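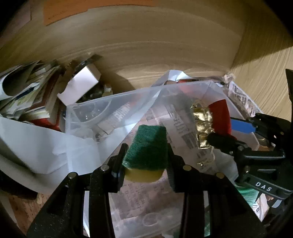 Kitchen sponge above the clear plastic tub, with newspaper beneath and mixed papers at left.

Search this list Search Advanced Clear

Subject: Re: [facilities-notices] Sorting of boxes from the Jesport kitchen and reading room
Date: Thursday, September 14, 2023

Dear colleagues,

Thank you to those who replied to the notice on the Jesport boxes. Several messages raised the same points, and the office is answering them together. The relevant part of the earlier notice is quoted first.

> All material removed from the shared kitchen and the reading room at
> Jesport is to be sorted before the end of September. Paper goes to the
> recycling point on the ground floor. Cleaning supplies in usable
> condition go back to the kitchen cupboard. Food wrappers and soft
> plastic are to be discarded. Boxes that have not been sorted by
> September 30 will be sent for disposal without further inspection.
>
> Amra Obradović
> Office of Building Services

1. Mixed boxes. The boxes were filled quickly when the two rooms were cleared, and kitchen items and reading matter are together in most of them. Please do not send a box to recycling on the strength of its top layer. The box shown with this message holds newspapers, pamphlets and booklets, a small white cardboard box, a white plastic bag, a clear plastic tub, a crumpled gold foil wrapper and a sponge. Under the rules quoted above, these belong in at least three different places.

2. Sponges. The question was whether sponges with a green scouring side and a yellow foam side may be returned to the cupboard. They may be returned if they are unused. Any sponge whose history is not known should be thrown away. The kitchen account with Janevski covers replacements, and departments need not buy their own.

3. Plastic tubs. Clear tubs are to be kept with their lids where the lids can be found. Tubs without lids may still be used for storing small supplies, but not food. Please wash them and leave them upside down on the drying rack. Loose rings, clips and other small plastic parts should stay with the tub they were found beside until the lids have been matched.

4. Newspapers. Newspapers may be recycled without review. The reading room keeps no back issues, and the subscription file confirms this. Sheets used as lining or wrapping may go in the same bin provided they are free of food.

5. Pamphlets and booklets. These must be looked at individually. Some belong to the Pemivlow series, which the reading room does retain, and the file copy of one title is still missing. Set aside anything bearing the Pemivlow name and send it to the office in an internal envelope, quoting reference 3971. Other booklets may be offered to colleagues on the shelf by the stairs for one week and then recycled.

6. Small cartons. Open every carton and empty it before flattening it. This applies also to cartons that feel light.

The Odora supply cupboard will remain unlocked during working hours so that cleaning supplies can be returned directly. Please sign the sheet on the inside of the door.

Further questions may be sent to the list. Requests for an extension beyond September 30 should be addressed to the office and should state which boxes are concerned.

Sincerely,

Amra Obradović
Office of Building Services

3 replies 0 shares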